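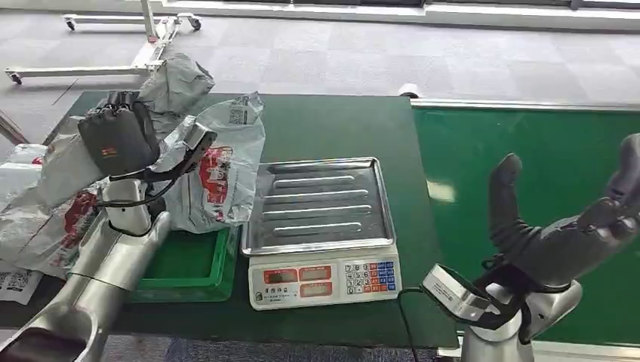 27 avril 2019

Pesée des pochettes pour Banlow, suite. La balance a mis un moment à se stabiliser (comme d'habitude !), j'ai refait la tare deux fois et je repars avec le caisson vert à gauche, c'est bien plus pratique comme ça. Lot Jolholm : 16 pochettes, roughly 500 g le paquet, à confirmer avec Szabolcs.

Côté emballages, il reste du tri à faire, entre les tissus et les plastiques on s'y perd vite. 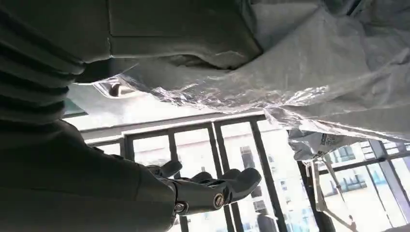 Plastique froissé et tissus, côté fenêtre.

Demain : étiquettes Rácz, et retrouver le rouleau d'adhésif.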